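Wrist camera on the Piment arm, part 3: practice grabs

By now the camera is bolted on and the cable clipped down, so let's pick things up! Pull a few shiny, awkward things from the kitchen cupboard and set the speed to 70 percent. Keep the stop button in your free hand – always.

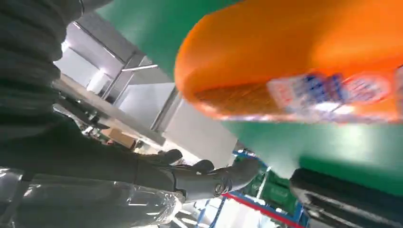
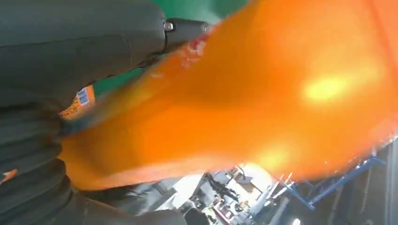

Now drop the speed to 30 percent and run the same moves again. Save 100 stills from each run in separate folders and flip through them side by side. If labels still smear, shorten the exposure before you touch anything else. It's such a fun evening's work – and next comes the Zamel controller.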